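Home Products Guides Firmware Support Contact

Arketti Cloth Handling Guide
Section 6: Draping a Towel over a Rounded Support
Revised 17 Sep 2020

6.1 Scope

This section covers set-up and operation for the drape task: one towel, unfolded by the operator or the arm, laid over a rounded support and left there with its hem in a usable position. It applies to demonstrations made with the hand-held gripper and to playback on an arm running Brostness 2.

Flat folding is covered in Section 5. Hanging on a rail is covered in Section 7. Fitted sheets are not supported.

6.2 What to expect

Draping is a chore that most people do without looking. It remains one of the harder entries in the household task list. A towel has no fixed shape, the gripper hides the part of the cloth it is holding, and a small error at the grasp becomes a large one at the far hem.

On the reference set of 1,376 playback attempts, the arm finished well on towels that started flat and poorly on towels that started in a heap. A heap is the normal state of a towel in a home. Readers evaluating the system for unattended use in a laundry room should take the heap results as the relevant ones and plan for an operator to be present.

Speed is also limited. The playback speed cap for cloth is 32 percent of the rigid-object cap and should not be raised. A person will be faster at this task with the current release. 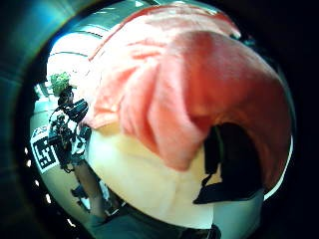
Bunched cloth gives the planner several candidate edges, and most of them are folds. The edge finder in Brostness 2 scores a fold and a hem in nearly the same way when both are thick and rounded. Until that changes, the operator is expected to confirm the first grasp point on any towel that is not flat. Confirmation takes one key press and can be turned off for testing only.

6.3 Before you start

You will need:

- the hand-held gripper, charged, with straps fitted to the operator
- one towel, single color, with a stitched hem
- the rounded support
- a printed fiducial marker on a rigid backing
- the Hadard base unit and its power supply

CAUTION: Keep loose cables out of the reach of the gripper jaws. A cable caught with the cloth can be pulled from its connector.

CAUTION: Do not use towels with fringe or loops. Remove any tag longer than the jaw width.

Note: Patterned towels can be used, but the edge finder must be retrained. See Section 9.

6.4 Preparing the work area

1. Place the support so that the operator can reach both sides of it without changing feet.

2. Clear the near side of the support of anything the towel could snag on.

3. Set the marker where it remains in view when the gripper is raised above the support. One marker is enough for the drape task. If a second is used, it must carry a different code.

4. Switch on the base unit and wait for the steady light.

5. Check the exposure. Daylight from a window behind the work area is acceptable if the towel itself keeps its texture. If the weave disappears on the bright side of the cloth, lower the exposure by one step and check again.

Note: Automatic exposure must be off during recording. It will adjust when the cloth is lifted past the window, and the edge finder treats the change as motion.

6. Run the support scan with no towel in place. Move the gripper slowly from left to right, then over the top. The scan is accepted when the outline in the Hadard panel closes.

6.5 Judging the drape

The release test is based on the hem. The planner estimates the hem line, compares it with the support outline from step 6 above, and reports coverage and angle. Full coverage is not required.
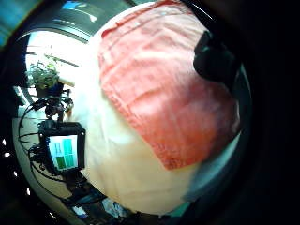
Coverage and hem angle are reported separately, and they should be read separately. A drape can pass the first and fail the second. This matters when the result is judged by eye, which tends to reward a covered surface and ignore the edge. A coral cloth over the upper part of a pale support, with the lower half of the support left exposed and the hem running at a slight angle, looks finished to most people. Whether it meets the release test depends on the angle limit in the job file. Set the limit before the session and leave it alone. Changing it between attempts makes the success count meaningless.

Wrinkles are not scored. An earlier release penalized them and the arm responded by pulling the towel tight, which moved the hem. For most household purposes a wrinkled towel in the right place is an acceptable result, and the wrinkle score was removed.

6.6 Recording a demonstration

1. Put on the gripper and tighten the straps. The gripper should not rotate on the hand when the jaws are closed firmly.

2. Press and hold the side button until the tone sounds.

3. Show the marker to the camera before touching the cloth.

4. Pick up the towel by the hem, near one corner. Avoid picking up by the body of the cloth. The resulting demonstration can be recorded and will play back, but the far hem will land wherever it likes.

5. Bring the towel up and over the support. Keep the motion even. If the cloth catches, stop, discard the recording and start again.

6. Lay the near edge first, then the top, then the far side.

7. Check for a corner folded under. This is the most frequent fault in recorded demonstrations and is hard to see from the gripper camera when the fold lies against the support.

8. If a corner has folded under, decide whether to correct it within the recording. Corrections are useful as training material when they are short. Limit them to one per recording.

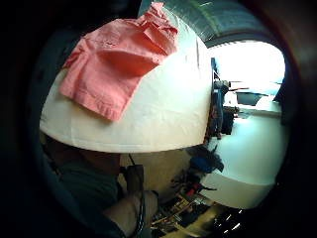
9. Open the jaws fully and hold still until the second tone. Do not withdraw the hand before the tone. The release pose is taken from this pause.

10. Withdraw along the line of the hem. Withdrawing across the hem drags the cloth.

11. Press the side button once to close the file.

Note: The file is rejected if the marker was lost for too long during the lift. Rejected files are kept in the session folder and may be deleted.

6.7 Pressing and smoothing

Some job files include a smoothing pass after the drape. The operator presses the cloth lightly against the support and moves downward to the hem. This pass is optional and is off by default.

A soft support complicates it. The surface gives under the hand, the cloth goes with it, and both move part of the way back when the hand lifts. The operator feels this and adjusts. The arm reads it as a position error and presses again. Up to the previous release it would repeat the press until the cycle limit was reached. The current release stops after the second press and reports SURFACE YIELD.

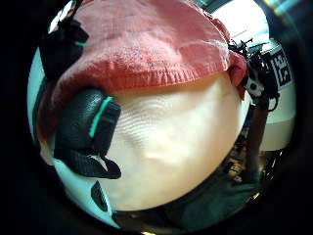 When SURFACE YIELD is reported, leave the towel in place and do one of the following:

a. Accept the drape as it stands. If coverage and hem angle are within limits, no further action is needed.

b. Repeat the support scan and enter the support as SOFT. The arm will then use the lower contact force for the whole job, including the grasp. Expect more missed grasps.

c. Turn off the smoothing pass.

Option (c) is recommended for general use. The smoothing pass has shown no benefit to the release test on soft supports, and it adds time to a task that is already slow.

CAUTION: Do not raise the contact force to clear this message. The support may shift.

6.8 Playback on the arm

1. Load the job file and select a drape set. A set should hold at least 1,000 accepted demonstrations before it is used without step-by-step confirmation. Smaller sets may be played back with confirmation on.

2. Place the towel flat in the start area. Starting from a heap requires the Mujić pickup module and a supervising operator.

3. Confirm the grasp point in the Hadard panel.

4. Stand clear and start playback.

5. If the arm pauses with the towel held, wait. It is replanning the hem line. If the pause ends with HEM LOST, remove the towel by hand and return it to the start area.

6. Record the result as PASS, PASS WITH HELP or FAIL. Any touch by a person after the start of playback counts as help, including straightening the hem at the end.

Note: Step 6 is the one most often skipped. A set in which small corrections by hand were logged as PASS will look ready for unattended work when it is not.

6.9 Known limits

- The arm cannot tell the two faces of a towel apart. If the seam side must face inward, place the towel accordingly.
- A hem close in color to the body of the cloth is found by its stitching. In low light the stitching is missed.
- Dark straps or gloves overlapping the edge of the support may be included in its outline. Repeat the scan if this happens.
- Damp towels are heavier and cling to the support. They have not been characterized, and results from dry towels should not be applied to them.
- The system does not decide when a towel needs to be washed, dried or moved. It performs the drape and stops.

6.10 Messages

NO MARKER: Marker not seen at start of recording. Repeat 6.6, step 3.
EDGE AMBIGUOUS: More than one candidate hem. Confirm by hand.
HEM LOST: See 6.8, step 5.
SURFACE YIELD: See 6.7.
OUTLINE OPEN: Support scan incomplete. Repeat 6.4, step 6.

Related guides
Section 5: Flat Folding
Section 7: Hanging on a Rail
Section 9: Retraining the Edge Finder
Mujić Pickup Module: Installation
Hadard Base Unit: Indicator Lights
Brostness 2 Release Notes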